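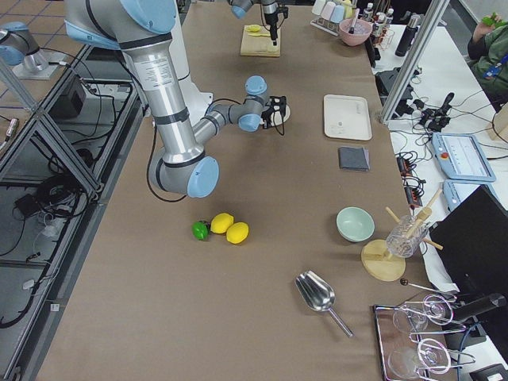
Lorkdale, 26/03/2021 – Ogbonna, the family company which supplies fresh fruit to grocery stores in Lorkdale and Stindstead, publishes today the results of its first survey about citrus fruit in private homes. The survey asked how people buy lemons, limes and oranges, where they keep them, and how often they throw them away. Two yellow lemons and a green lime near a bowl are a very usual sight in a kitchen, and many of the persons who answered described almost the same thing in their own homes. What happens with this fruit in the following weeks was less known to us until now.

The questionnaire was sent in November to 3934 households which receive the Ogbonna customer letter. We received 3649 completed answers. This is a much higher number than the company expected, and we want to thank all households for the time they have given.

The main result is simple. Most households buy lemons for one certain dish or drink, use one half of a fruit, and do not have a plan for the other half. Limes are bought less often, but they are forgotten more easily, as many people do not know how to see if a lime is still good. Several persons wrote that they throw away a lime when the skin turns yellow. A yellow color alone is no sign that a lime is spoiled. It often means only that the fruit is more ripe, and the juice can still be used.

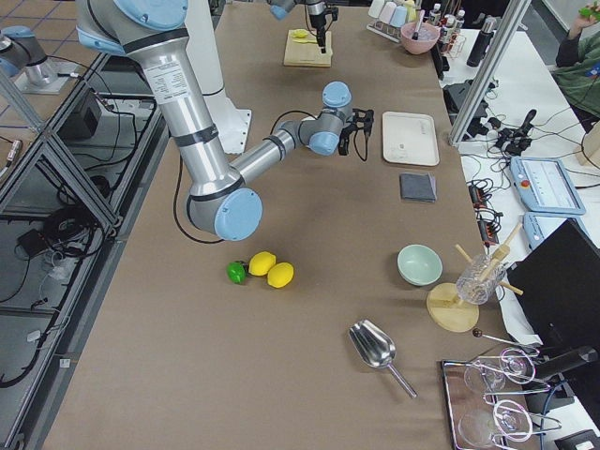 The answers about storage were also interesting for us. A large part of the households keep all citrus fruit at room temperature during the whole year. This is fine when the fruit is eaten within one week. For a longer time, the refrigerator is the better place, and whole lemons in a closed bag or box will stay juicy there for several weeks. Cut fruit should always be covered and kept cold, and it is best used within a few days.

As an answer to the survey, Ogbonna has prepared a small printed guide with the name Forkard. The guide folds to the size of a postcard and can be put on the door of a refrigerator. It has seven short chapters, with advice for buying, washing, storing, cutting, freezing, using the peel, and composting. The text is written in everyday words and there are no recipes which need special equipment.
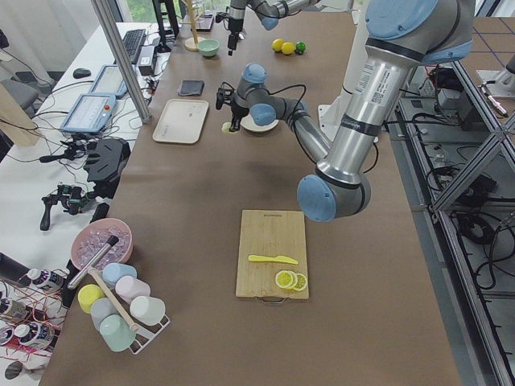
A light bamboo cutting board with a metal handle, on a table covered with brown paper.

The chapter about freezing was the most requested by the households. Forkard recommends to cut the lemon in slices of equal thickness, to lay the slices flat on a tray with some space between them, and to put them in a bag only after they are frozen. In this way, it is possible to take out one slice at a time for tea or water. Juice can be frozen in an ice cube tray. The peel can be grated before the fruit is pressed – it is very difficult to do it after – and keeps well in a small jar in the freezer.

In the chapter about cutting there is also advice for families with children. Smaller children can start with soft fruit and a plastic knife, always together with an adult. The guide asks families to put a damp cloth under the board so that it does not move, and to wash the fruit also when the peel will not be eaten.

"We sell fruit, and of course we are happy when people buy it," says a spokesperson of Ogbonna. "But it is not a good feeling to read that so many lemons are bought on the weekend and thrown away unused. If our customers get more from every fruit, they will stay with us for longer."

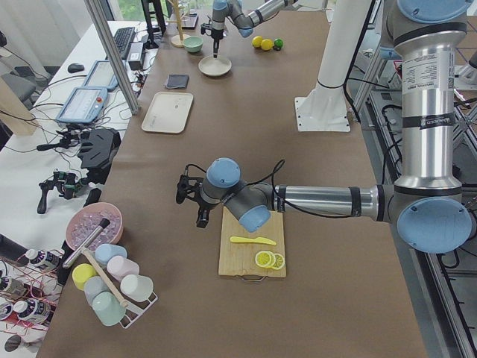

Forkard will be available without cost at all store counters which carry Ogbonna fruit, in Lorkdale from next week and in Stindstead from the middle of April. Schools and libraries in both towns can order packages for their visitors. A version with large print is in preparation.

The company will also make a change in its own packaging. Until now, lemons were sold mostly in nets with a fixed number of fruit. Many households wrote that the net contains more than they need. From this summer, participating stores will offer loose lemons and limes next to the nets, at the same price per fruit. The paper labels on the shelf will have a short note about storage.

Ogbonna plans to repeat the survey next November with the same questions, so the answers can be compared. Households which want to take part can register with the card on the back side of the guide.

About Ogbonna
Ogbonna is a supplier of fresh fruit with its main office in Lorkdale and a second warehouse in Stindstead. The company works with independent grocery stores, bakeries and school kitchens in the region.

Press contact
Ogbonna, Press Office, Lorkdale
Printed copies of the guide and the full list of survey questions can be requested from the press office.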